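Quiénes somos

¡Hola! Si has llegado hasta esta página seguramente ya has visto los cursos y quieres saber quién está detrás, así que me presento un poco. Soy la que contesta los correos, la que abre por la mañana y la que da casi todas las clases de Irkia, una escuela y tienda de punto, ganchillo y tintes naturales. Somos tres personas en total, aunque en noviembre, cuando a todo el mundo le entra la prisa por la bufanda de regalo, parecemos bastantes más por el ruido que hacemos.

Cómo empezó esto

Yo aprendí a tejer de mayor y aprendí mal. Me compré unas agujas de metal larguísimas, una lana acrílica verde que chirriaba y un libro con dibujos diminutos, y me pasé un invierno entero haciendo un rectángulo que crecía por los lados sin que yo entendiera por qué (estaba tejiendo las hebras del borde, claro, pero el libro no lo decía en ningún sitio). Cuando por fin me senté al lado de alguien que sabía, lo arreglé en una tarde. De ahí viene todo: la idea de que tejer se aprende viendo otras manos de cerca y pudiendo preguntar la misma cosa cuatro veces.

Las primeras clases las di en la cocina de casa, con las madejas en la encimera y la gente llevándose pelusas en el abrigo. Después pasamos a un local pequeño y con poca luz, y hace 2 años nos mudamos a este, que tiene un escaparate grande y una trastienda donde por fin podemos tener las ollas de teñir sin que huela a cebolla toda la tienda. Bueno, huele un poco. Los días de rubia huele a otra cosa que no sé describir, pero a mí me gusta.

Las clases

Los grupos son de 12 personas como mucho, y los de iniciación intentamos que sean todavía más pequeños. Hay turno de mañana y de tarde, y puedes cambiar de uno a otro si nos avisas con tiempo. En el primer curso se monta, se teje del derecho y del revés, se menguan puntos y se sale con un gorro. El gorro a veces sale enorme - a mí me pasó, mi primer gorro lo usa ahora una tetera - y entonces hablamos de la muestra de tensión, que es esa cosa que todas nos saltamos y que luego hay que repetir con cara de pena.

También damos ganchillo, calcetines (de dos en dos, con aguja circular, para que no te quede uno huérfano en un cajón), jacquard y un taller de remiendos que empezó casi por casualidad y que ahora es el que antes se llena. Trae el jersey con el codo roto, el calcetín con el tomate o la manta que mordió el perro. Zurcimos a la vista, con colores que se noten, o a escondidas, como tú prefieras.

Una cosa que nos preguntáis mucho: no hace falta ser mañosa. Hace falta venir. Y si eres zurdo o zurda, dínoslo al apuntarte, que yo lo soy y te siento a mi lado.

Las lanas

Trabajamos con pocas marcas porque preferimos conocerlas bien. La lana base nos la hila Fogh, un taller pequeño con el que llevamos desde el local anterior; es una lana de dos cabos, un poco rústica al principio y muy agradecida después del primer lavado. Con ella hacemos nuestra propia línea teñida a mano, Grornness, que tiene ahora mismo 13 colores. El nombre salió de un error al teclear una etiqueta y se quedó, y ya no hay quien se lo quite. Los colores se repiten de una tanda a otra todo lo que la cebolla, la rubia y el índigo permiten, o sea, regular. Si vas a hacer una chaqueta, llévate todas las madejas de la misma tanda, por favor. ¡Y una de más! Si te sobra sin abrir, te la cambiamos.

Tostik es otra cosa: es nuestro cuaderno de patrones. Sale cuando podemos, lo escribimos entre las tres y cada patrón lo prueban antes varias alumnas con paciencia y lápiz rojo. Hemos publicado más de 3 números y en todos se nos ha colado alguna errata, que vamos apuntando en una hoja aparte junto a la caja. Si encuentras una nueva, te invitamos a un café.

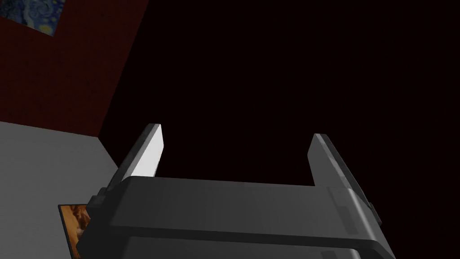
Imagen generada por ordenador: pinza gris oscuro con dos dedos paralelos.

Las tardes de tejer

Además de las clases, hay tardes abiertas. No cuestan nada y no hay que apuntarse. Vienes con lo que tengas entre manos, te sientas donde haya silla y tejes, charlas o te quedas calladita contando puntos. Hay quien viene a deshacer, que también se lleva mejor en compañía. Ponemos té, y si alguien trae bizcocho lo celebramos mucho (pedimos que no lleve chocolate, por las madejas claras, que ya tuvimos un disgusto).

Si estás aprendiendo castellano, estas tardes van muy bien para practicar, y de paso te sabrás palabras como "ovillar" o "presilla", que dan mucha categoría.

Visitarnos y escribirnos

La tienda abre por la mañana y por la tarde, y cerramos los domingos y los días de feria, cuando nos vamos con las cajas a cuestas. Los días de tinte abrimos un poco más tarde. Por correo contesto yo, normalmente por la noche, así que si te llega una respuesta larguísima sobre agujas de bambú a horas raras, ya sabes de quién es.

El cesto de restos está a la entrada, a la izquierda. Puedes revolverlo todo lo que quieras.

Página actualizada el 2018-01-14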